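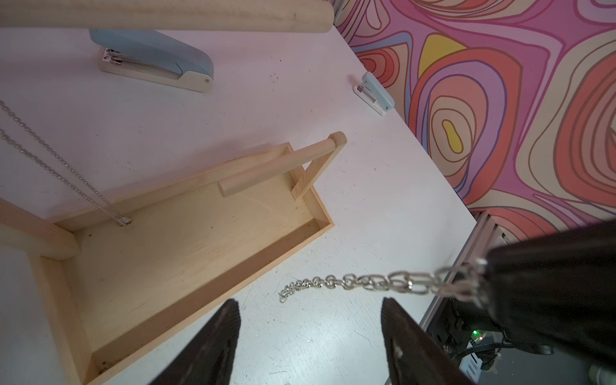 Visit report: manipulation benches at Harasym, June

Harasym opened its test hall to trade visitors for one afternoon in June. I went on behalf of a small retail fittings business with one question, which was whether any of the arms on show could take over light shop-floor handling within a normal equipment budget. The notes are in the order of the tour.

1. The hanging bench

The first bench was set up for jewellery display work. A light pine tray with a wooden stand attached serves as the fixture, and silver chains of different weights serve as the stock. The task is to pick a chain from the tray or the table top, bring it to the dowel, drape it and let go. Two staplers stay on the table throughout as items the arm must leave alone.

A chain is a poor object for a two-finger gripper. It has no fixed shape, so a grasp that was good on one attempt tells the controller very little about the next. The fine chains bunch up when pinched. The heavier one, with thick oval links, is easier to find and to grip, but it swings after the lift and the arm has to wait for it to settle. Links can also catch on the gripper itself. The operator cleared one such snag by hand while we were there and restarted the run.

Harasym's sheet for this bench gave 218 attempts, of which 161 ended with the chain hanging on the stand. The remainder were mostly drops. I asked whether a chain hung over the wrong part of the stand counted as a success and was told that it did, provided it stayed up. A shop would take a stricter view.

Mean time per chain was 39 seconds. A shop assistant does the same job in a few seconds while talking to a customer. The comparison is less unfair than it sounds if the machine runs overnight, but then somebody has to be on call for the snags.

2. Towels and cloths

The second bench belonged to Ekau, who rent space in the hall. Two arms fold hand towels from a heap. Flat folding is now dependable, and I watched nine in a row without a fault. Finding a corner in the heap is still slow, and a towel with a hanging loop sewn on confused it twice. The finished stack was square enough for a hotel shelf. The presenter would not be drawn on fitted sheets.

3. Shelf facing

Flerkov showed a wheeled unit that pulls tins and cartons forward to the shelf edge. Of everything in the hall this was closest to a product. The objects are rigid, the shelf is a known size and small errors do no harm. It needs an aisle wider than ours, and it cannot deal with bags of any kind. Crisps, rice and pet food would remain manual work. The unit also stops whenever a person comes within arm's length, and in our branch that would mean most of the day.

4. Software

The last half hour was a talk on Remorance, the package used at the first bench to record demonstrations and train the arm from them. A person guides the arm through the task many times and the recordings become the training set. The figure quoted for a new task was 2,000 demonstrations. At the pace I saw, that is several weeks of one person's time before the first unattended run, and it must be partly repeated if the fixture changes. We alter our displays every season.

I asked about mixed stock, for instance chains, rings and hair clips in one tray. The answer was that each would be treated as a separate task for now.

Assessment

Rigid goods on a known shelf: usable, subject to aisle width. Flat textiles: usable where speed is unimportant. Chains, cords and anything that tangles: too early. The success rate at the first bench would leave us with roughly one item in four to put right, and a member of staff would need to check all of them to find out which.

Household use came up in questions at the end. The presenters agreed that tidying a drawer was harder than anything on display, as the contents vary from one home to the next and the lighting is rarely good.

Practical points for anyone going next time: parking is behind the hall and fills early, bags go in the lockers, and the figures for each bench are handed out on paper only, at the desk by the exit.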